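Skatix Club Guide – Section 3: Bottle Task, Set-up and First Run

Read section 2 first. Laptop on, arm powered, Findunik open. If the arm light is red stop here and see Faults.

1. Clear the green table down to the bottles. Lay them on their sides, caps all the same way.
2. In Findunik pick profile 1311. Not 2028, thats the old gripper and it closes too hard.
3. Jog the arm over the first bottle. Slow speed only.
4. Close until the finger touches, then two clicks more. Check the wrist view.
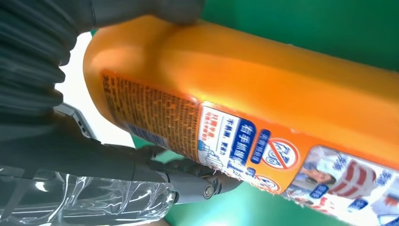
5. Lift a few centimetres and wait. If it slips, lower, open, go back to step 4.

NOTE: grip on the body, not the cap. Smooth plastic, it will turn if you rush.

6. Save the pose. Name it with your team name and the bottle number – Bowen team keep forgetting this.
7. One person stays at the laptop the whole time. Hand on the keys, ready to stop.

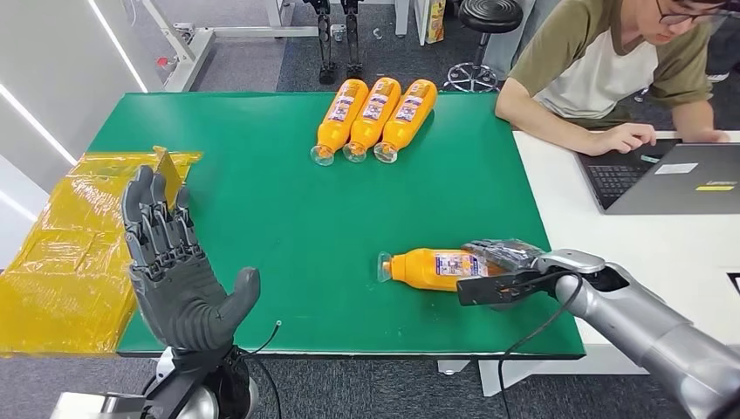
Fig. 3b Bottle held on the table, the other three at the far edge.

8. Play back the saved pose. Roughly 3 goes before you trust it.
9. Put the bottle back with the others. Same direction as before.

CAUTION: keep fingers out when the arm is live. Tie back long hair. Loose cables on the floor – step over, dont drag.

10. When finished, send the arm to Park. Wait for it to stop moving befor you walk round it.

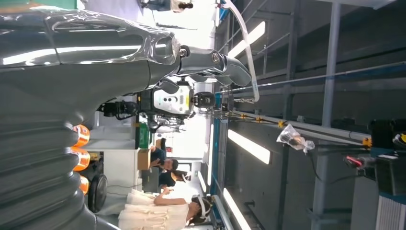 11. Export the log to the Wostus folder. File number starts at 2565, go up by one each run.
12. Power off at the arm first, laptop last.

Faults: see section 5.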